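Sourdough, Week Seven

20/04/2021

Okay, I finally get it. I finally understand why people go on and on about sourdough, because this morning I cut into a loaf that had actual holes in it and I may have yelled loud enough to wake the dog!

If you read my last post you'll know my starter and I were not on good terms. I'd been feeding it plain white flour at whatever time I remembered, and it just sat there looking sulky. Then Elin Sayce left me a comment saying to swap a third of the flour for rye and feed it at the same time every evening. So I bought a bag of the Sostby dark rye (the coarse one) and gave it 7 days. By the end of the week it was doubling before I went to bed – thank you, Elin! 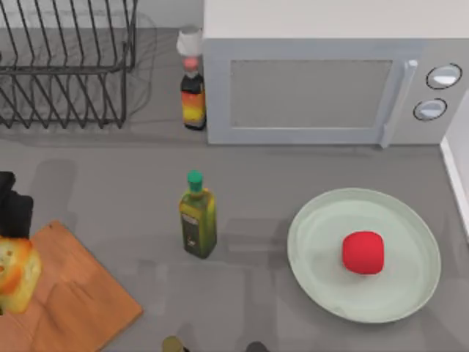 The other big change was patience. I used to shape the dough as soon as the timer went off, and now I wait until it jiggles when I nudge the bowl. On a cool day that can take most of the afternoon. I did four sets of folds, half an hour apart, then left it alone and went out to weed the strawberry bed.

For anyone who wants the numbers, I used 417 grams of flour in total, and the shaped loaf went into the fridge overnight with a shower cap over the basket. It went into a very hot Dutch oven the next morning, lid on for the first half of the bake and off for the rest. The crust crackled while it cooled – I stood there with my ear next to it like a kid with a seashell.

Next up I want to try one with walnuts and a bit of honey. If you've baked with walnuts, do you toast them first? And when do you fold them in? Tell me in the comments, I've got the starter out and ready to go.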